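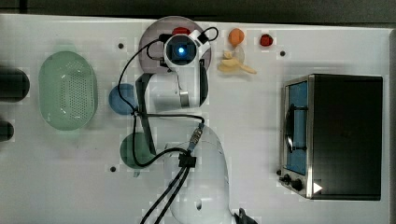

3.2. El color del plato y el reparto de los alimentos

¡Pocas decisiones domésticas resultan tan ricas como la de elegir en qué plato va cada cosa! En el estudio de Balside, los participantes dispusieron de platos redondos de color malva rosado, azul y verde oscuro sobre una mesa blanca, junto a una cesta ovalada verde pálido (Figura 2). El fondo blanco separa muy bien los tonos, algo que Lenz ya había defendido con entusiasmo en su trabajo sobre vajillas infantiles.

Cada sesión duró 10 minutos y reunió 40 repartos por participante. Lo más bonito del conjunto es la constancia — quien empezaba agrupando por color seguía haciéndolo hasta el final, incluso al cambiar el orden de los platos.

Figura 2. Mesa con los tres platos, la cesta y varias piezas pequeñas, entre ellas una naranja con forma de huevo y otra roja y redonda.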